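Haven Kitchen Scene Pack

Simulated kitchens for testing two-finger grippers before any hardware is switched on. The pack holds 292 worktop layouts in stone and wood finishes, with small objects placed at random on each run. Wrist camera views are rendered at every step - lighting can be changed per scene.

Licence: 2 seats, 100 hours of hosted rendering included
Price: £3,369 a year, excluding VAT
Add-on: Zimatska grasp logger, sold separately

Runs on the Stelmakh simulator only. Updates ship each July. For a trial copy, write to Gintarė Urbonaitė at the Vikemwood office. 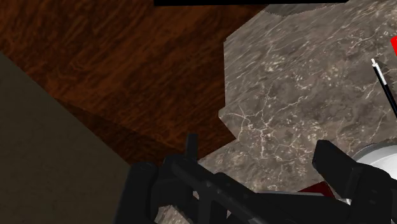 Wrist view over a marble worktop, with a dark red object near the fingers.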